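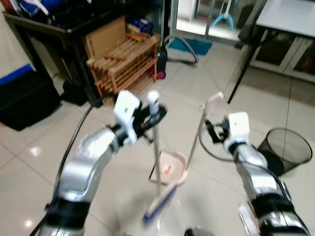
A blue-bristled broom and a long-handled dustpan on the tiles, with the wire-mesh wastebasket to one side.

Rochelle Nepia has been cleaning other people's floors for 23 years, first in the offices at Willcombe and now in houses and shared flats on the Mahuika side of town. She still sweeps before she does anything else.

"People get the mop out straight away," she says. "On tiles you just end up pushing wet crumbs into the corners. Sweep it dry, get it all in the pan, then think about water."

She prefers a broom with fairly soft bristles for smooth tiles. Stiff ones flick small bits across the room, and she finds them under the furniture later. She likes a pan with a long handle, and has used one since her knees started to complain.

"My old one was a hand pan. I was up and down all morning. With the long handle you stand up, you hold the pan flat, and you bring the dirt to it. Short strokes. If you take a big swing at it, half goes over the top."

Her order of work does not change much from one room to the next. She starts with the edges, under the desk and around the shoe rack if there is one, and works towards the open floor. Table legs get a turn of their own. The large rubbish she leaves in a heap until the end.

"Wrappers, bits of paper, that sort of thing. I bring it together in one place first. I don't chase every piece with the pan. Cardboard boxes I take out by hand, flat if I can, and they go with the recycling."

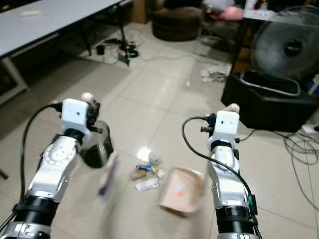 Heather Hinds wrote to us after the first part of this series to say that she does it the other way about, picking up all the wrappers by hand before the broom comes out, and that she thinks a heap left on the floor only gets walked through. Rochelle has heard this before and doesn't mind it.

"If there are children in the house, she's right. I'd pick it up first as well. In an empty flat it makes no difference, you just do what's quicker."

On bins she is firmer. She wants one in the room while she works, close enough to reach without carrying a full pan through a doorway. A mesh one is fine for paper and wrappers, but she puts a liner in it for floor dust.

"Dust goes straight through the holes. You lift it up and there's a ring on the floor you've just done."

She trained her nephew, Nikau Nepia, when he joined her in April. He now does three of the flats by himself, and she says his corners are good. The lesson that took longest was the thin line of dust that stays at the lip of the pan.

"You pull the pan back a little and sweep again. Then back again. Three goes usually does it. He wanted to do it once and kick the rest under the table." 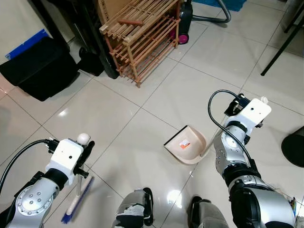
Broom and pan on white tiles. Rochelle likes a pan with a good straight lip.

Her brooms get washed too, in a bucket of warm water with a bit of washing-up liquid, and hung up with the bristles off the ground. She combs the hair out with her fingers first. A broom left standing on its bristles goes over to one side, she says, and after that it only sweeps in one direction.

I asked how long a room should take. She said it depends on how much there is to move, and that a tiled room with a desk and a table in it might be ten minutes, longer if the shoes are all over the place.

"I put the shoes back on the rack," she says. "I don't pair them up. They can do that themselves."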